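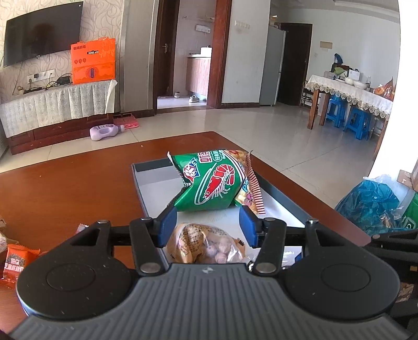 Hilo · Casa y despensa

Hoy toca ordenar los snacks del salón. Lo voy contando por partes, que luego me preguntáis cómo lo hago.

Lo primero es sacarlo todo a la mesa de madera. Si se queda en las bolsas de la compra, acabo comprando dos veces lo mismo.

En la bandeja pongo lo que se va a comer antes. Ahora están la bolsa transparente de bolitas moradas y blancas y la verde con la gamba dibujada.

Los paquetes empezados van siempre a la bandeja. Pinza y a la vista – en el fondo de un armario se ponen blandos y no se los come nadie.

La bolsa azul de la derecha es la de los surtidos. Esos los reparto por tipo: salado por un lado, dulce por otro.

Los botes que uso son los Rikness de 12 piezas. Cierran bien, aunque la tapa grande cuesta. Los compré en noviembre y siguen enteros.

Miro la fecha de cada paquete antes de guardarlo. Cuando el envase está en chino busco los números, y si no me aclaro con el orden de día y mes, traduzco la etiqueta con el móvil.

Las cajas de cartón las pliego al final. Mientras quede algo por colocar sirven para ir separando.

Para lo que sobra tengo un cajón Lowther en la cocina. Caben bolsas de 200 gramos de pie, las más grandes hay que tumbarlas.

Lo que no nos gusta lo llevo al trabajo. Allí dura una mañana.

Queda limpiar la mesa y recoger lo del suelo, delante del mueble de la tele. Mañana sigo con los armarios de la cocina, empezando por las especias.

7 jun 2024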